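Juvdale Wrestling

Juvdale Wrestling is a small professional wrestling promotion, and I should own up at the start that I've been going to its shows for longer than I've been doing most things, so if this entry reads a bit fond, that's why. I've tried to keep the dates and title changes straight. Where two people remembered something differently I've put both versions in.

Origins

The promotion grew out of a training group run by Calum Rutherford and Dougal Hepburn, who had wrestled each other up and down the country as singles opponents and then, when the bookings dried up, as a tag team called the Skinner Boys (neither of them is a Skinner, the name came off a butcher's van). They rented half a drill hall, put down some old judo mats and charged people by the evening. There was no ring for the first winter. Dougal says that's why the early trainees were so good on the mat and so hopeless on the ropes, and having watched them I'd agree with him!

The ring came second-hand from a promotion that was closing, and it's still the one in use, with new boards and a new canvas. It has a soft corner. Regulars know which one, and so do the wrestlers, and you'll notice the heavier ones steering towards it when there's a big bump coming.

The first proper show was on a Friday in October, in front of 248 people, most of them related to somebody on the card. The main event was Rutherford against Hepburn, billed as the last match they would ever have. They have had it again 2 or 3 times since, depending on whether you count the one that ended in a power cut. (Calum counts it. He was winning.)

The Pirkeo years

The person who changed things was Ebise Wolde, who wrestled as Pirkeo. She turned up as a runner with no background in the sport at all, and trained for the best part of a year before anyone let her near a crowd. The Pirkeo mask was silver and green, made by her aunt, and she never explained the name in any interview I've found. I've heard that it was a childhood nickname and I've also heard that it was a misprint on a poster which she liked better than the original.

Her feud with Wilma Crichton is what most people mean when they talk about the good old Juvdale days. Crichton was the villain, a big slow-talking presence who used to read out the fire regulations before her matches until the booing got too loud to carry on. The two of them traded the women's title back and forth, then fought for the main title, which until then had only been held by men, and Pirkeo won it with a rolling cradle that I will happily describe to anyone who sits near me on a train. The attendance that night was 708, and the hall's doors were shut before the first bell.

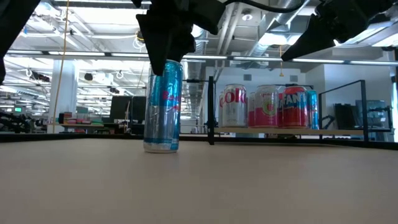 Issue 17

The tag division

Juvdale has always been better known for its singles matches, but the tag titles (called the Tendari belts, after the leatherworker's shop that made them) have had some very good holders. Hepburn took them with a string of his own trainees, usually losing them just as the trainee was ready to go out alone. It's an old trick and it works every time. Crichton and Wolde even held them together for one odd summer, refusing to speak to each other and tagging in by slapping as hard as they could.

The school

The training side is now run by Ishbel Ogilvie, who came through it herself and refereed for several seasons after a knee injury. Beginners spend their first weeks on falling, then on running the ropes, then on falling again. I did one taster evening and couldn't lift my arms to wash my hair the next morning, so my respect for the lot of them is considerable.

Recent shows

The biggest crowd so far was over 1,580, at the one-off show in the ice rink, with boards laid over the ice and everybody in the front rows wearing two pairs of socks. It was a lovely night, if a cold one, though the sound was poor and half the promos were lost on anyone sitting past the halfway line. The promotion went back to the drill hall afterwards and has stayed there.

Wolde has put the mask away and does commentary, Crichton still wrestles when her back allows, and the fire regulations are read out by the ring announcer these days, to the same amount of booing.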